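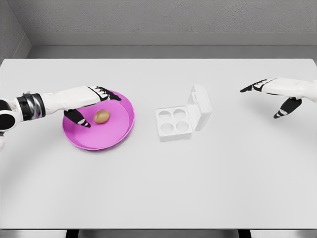
Search jobs, locations, keywords
Last updated: December

Payroll and Benefits Coordinator, Kadside office

Vilier is looking for a payroll and benefits coordinator to join the finance team in Kadside. The position is full time and permanent. You would report to Irfan Tarigan, payroll manager, and work alongside two other coordinators and a part-time records clerk.

Vilier runs payroll for 61 small and mid-sized employers, mostly restaurants, dental offices and building contractors. Between them they have more than 2,000 employees. Each coordinator has a fixed group of clients and handles everything for that group, from new hire setup to year-end forms. The group attached to this opening includes Saavedra, a bakery and catering company with 215 employees on a weekly pay schedule. It is the largest client on the list and takes up a good part of the early week.

What you would do

Enter and check hours, tips, bonuses and deductions for each pay run. Set up new employees and close out the ones who leave, including final pay. Answer questions from client managers by phone and email. Process wage garnishments and child support orders. Reconcile health and retirement deductions against the carrier invoices every month. Help prepare quarterly filings and W-2s. January is busy, and time off during that month is limited.

We use Gitov for time tracking and payroll processing. We don't expect you to know it already. Training takes place during your first 16 working days, and you will shadow the person now covering these clients before you run a payroll alone.

What we need from you

At least two years of payroll work, either in-house or at a service provider. You should be able to calculate overtime and a prorated salary by hand and explain the result to someone who thinks their check is wrong. Basic spreadsheet skills are required, including lookups. A high school diploma or equivalent is required. A payroll certification is helpful, and we will pay the exam fee if you want to earn one after you start. Spanish is useful with several of our clients but is not a condition of hiring.

Hours and pay

Office hours are 8:00 a.m. to 4:30 p.m. with a half-hour lunch. After the training period you may work from home two days a week, except during year-end. Pay is hourly and depends on experience; the range will be given at the first phone call. Benefits include medical and dental coverage, paid holidays, and a retirement plan with a company match after one year. Parking behind the building is free.

How to apply

Send a resume and a short cover letter to Irfan Tarigan through the application form. In the letter, tell us which payroll systems you have used and the size of the largest payroll you have handled. Please don't send references yet. Selected applicants will have a phone call first, then an in-person interview with a short paid exercise in checking a sample pay register. Applications are read as they come in, and the posting will be taken down when the position is filled.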